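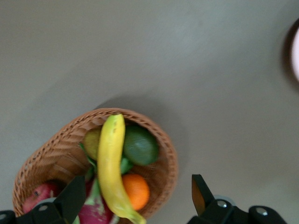
The fruit table at the Trostau day center has now been running for 12 weeks, and I'm so pleased to tell you it has become the part of the morning people ask after first. We began with plain apples, as you may remember from the February note, and have grown braver since – the wicker basket now holds a banana and an orange next to the red apple, and even a pink dragon fruit, which Joni Koskela tracked down at the Llanos market and which got everybody talking.

Of the 1,780 set aside for food we have spent a little over half, so the grant should carry us through spring. Bananas go quickest and dragon fruit is still a treat, so Joni now shops on Monday and tops up later in the week if he needs to. We have 17 regulars, up from a shaky start, and 2 of them have offered to help with the washing and cutting.

I would still like a second basket for the reading room – perhaps we could talk about that when you visit.

With warm thanks,
Marjatta Rissanen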